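Pallent House – Communal Lounge and Side Tables
Safety and Housekeeping Inspection: Checklist with Comments

Date of inspection: 30 Jan 2025
Inspected by: Uzma Niazi
Accompanied by: Parviz Babaei
Previous inspection: October

Key: S = satisfactory, A = action required, N = not applicable

1. Floors and walkways clear – S
Route to the garden door kept open. Rug edges secured.

2. Fire door closes fully on its own – A
Door catches on the threshold strip. Reported to Magagula Maintenance under the existing contract.

3. Smoke alarm tested – S

4. Seating sound and stable – S
Fixings checked by hand. Residents are reminded of the 100 kg limit on the hanging chair.

5. Sockets, leads and chargers – A
Two extension leads were found without a test label and have been withdrawn. Power adapters should be stored with their leads when not in use.

6. Table surfaces and small items – A
The round table is again being used as general storage. Food, bottles, jars and small electrical items should not be kept together on the cloth.

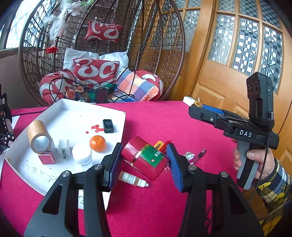

Any dropper bottle or medicine container must be returned to the resident's own locked drawer, with the cap closed and the label legible. Canisters are to be stored upright. Where a label is not in English, the owner should be asked to confirm the contents, and the name entered in the lounge book. Fresh fruit belongs in the kitchen bowl – it may be brought through at tea time. Pens, charms and similar belongings go in the owner's tray.

7. Table cloths – A
Cloths should not hang low enough to catch a foot or a wheel. Noreen Ansari to measure and re-hem where necessary.

8. Cardboard and packaging – A
Box lids may be used as temporary trays during sorting only. Flatten and remove to the recycling store at the end of the day.

9. First aid box – S
Contents complete and in date.

10. Window restrictors – N
Fixed panes only in this room.

General comments
Standards have improved since October, though item 6 has now been raised more than once. Daniyal Rind will re-inspect items 5 to 8 within 7 days. Item 2 remains open until the contractor's sheet is received.

Copy to: Laiba Satti, House Manager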